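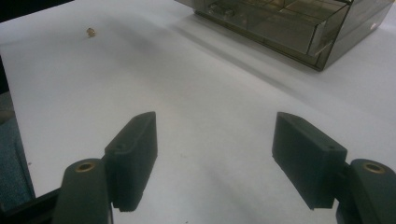 I've spent most of my spare evenings since the new year on a pair of hand-held grippers, and they are now good enough to write about. I build them at Driltitside, the shared workshop I joined last June, and do the printing at home where I can leave the machine going overnight.

The idea is simple. You hold one in each hand, pick things up with them, and the recordings are used later to teach a robot arm the same job. I wanted to print my own set because I keep changing my mind about the fingers, and waiting on ordered parts was driving me mad.

## The fingers

Version one was a single piece, arm and finger together. It looked tidy and it was a nuisance. Every change to the finger meant printing the arm again, and the arm is the slow part. It also snapped along the layers when I dropped it off the bench, twice.

Now the pad is separate. It screws to the arm, so I can swap it without taking the rest to bits. I draw everything in Galtov, an old CAD program I know well enough to be quick in, and my finger file is up to revision 37. Most of those were tiny. Revision 22 was a disaster where I mirrored the wrong body and printed two left hands.

The arms take brass threaded inserts. I put off using them for ages and cut threads straight into the plastic, which lasted until about the fourth time I undid a screw. Putting the inserts in is easy enough:

- Print the hole a touch undersize and clean out any stringing.
- Set the iron fairly cool. I start lower than the packet says and creep up.
- Let the insert sink under the weight of the iron. Don't push.
- Stop just before it is flush, then press it level with something flat and cold.

My first few went in crooked because I was pushing. If one goes in crooked, warm it up again and pull it out straight away. Once it has set you'll take half the arm with it.

## Jaw alignment

The two pads have to meet squarely or small parts twist out as you close them. I check this by closing the jaws on a strip of paper and pulling it from the top, then from the bottom. If one end slides and the other holds, the pad wants a shim. Kitchen foil, folded, does the job. I know that isn't elegant, and I will fix it in the model when I next have the patience.

Witold Czarnecka, who has the bench opposite mine, thinks the jaws should be softer altogether and lent me some offcuts of rubber to try. He may be right. My worry is that a softer face will hide bad alignment, so I want the geometry sorted first.

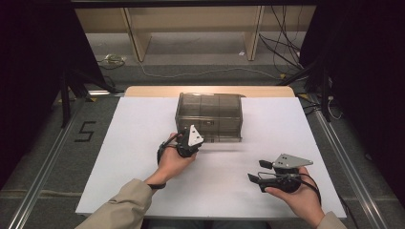
Working with both hands is a different thing from working with one. With one gripper I could go on for an hour. With two I was tired in twenty minutes, mostly in the wrists, and I had started letting the right one rest on the table between moves. The handle needs to be fatter towards the heel of the hand. The cables bother me too. They pull very slightly when you turn your wrist, enough that you start to avoid turning it, and I'd like a strain relief further up the arm.

I log the sessions with a set of scripts I've called Tatari. So far there are 237 recordings in there, of which 95 are worth keeping. Nearly all the bad ones are from before I changed the pads, so I'm not too upset about it.

Next on the list is the handle, then a proper cable clip – the current one is a zip tie. I'll put the finger files up once the foil shim is gone.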